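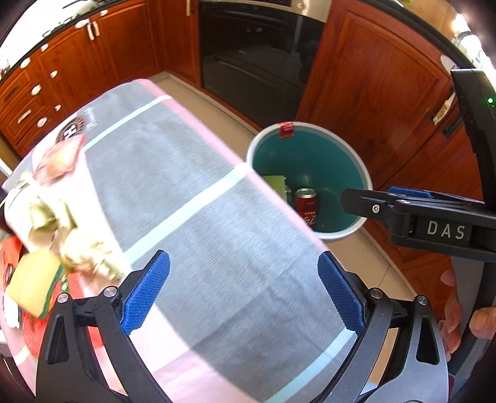 The kitchen table, in its gray and pink period.

I have been trying to learn to cook rice without a machine, a thing billions of people manage before breakfast and which has taken up most of my February.

It started when the Kerekes gave out. It was a rice cooker I bought secondhand in my twenties, with one switch and a lid that rattled, and it made perfectly good rice for years without any input from me. Then one Wednesday it clicked off after a minute and would not click back on. A new one the same size is 70 dollars. I said out loud, to no one, that for 70 dollars I could learn to use a pot.

The first batch was soup. The second was a sort of tile. I had read that you want one part rice to two parts water, and then I read that anyone who says this should be kept away from stoves, and both pages had a great many photographs of a woman laughing at a bowl. The third batch was fine on top and had welded itself to the bottom, and I ate the top standing up while the pot soaked.

My neighbor Kazuhiro Kobori heard about all this on the stairs and was kinder than he needed to be. He asked whether I was rinsing. I said yes. He asked how many times, and I said once, and he looked at me the way my dentist does. He also asked if I was lifting the lid. Well, of course I was lifting the lid. How else would I know what was going on in there?

You don't, apparently. That's the arrangement. You bring it up to a boil, turn it down as low as it goes, put the lid on and leave the room. Then you turn it off and leave it alone for another ten minutes, which are the worst ten. I am a person who opens the oven to see if the oven is on. I have taken to going down for the mail.

The rice itself matters too, or so the man at the Nedness market told me, steering me gently away from the 21-pound sack I had my arms around. I came home with a 900 gram bag of short grain, which seemed a strange size until I'd ruined a third of it. I weigh it now, 200 grams at a time, on the scale I bought during the sourdough business (we don't talk about the sourdough business). After rinsing it sits in the strainer for a while, and I put in a little more water than rice by volume. My stove runs hot even on low, so I use the small back burner and the heavy pot from my aunt in Clellard.

Batch nine was good. It was rice, in separate grains, and it tasted like the rice the Kerekes used to make while I was in the shower. I had it with a fried egg and felt very accomplished until I saw the pot, which still has a pale ring around the inside that won't come off with anything. If you have a trick for that, the comments are open. Please don't say vinegar. I've done vinegar, and the whole apartment smelled like a pickle until Sunday.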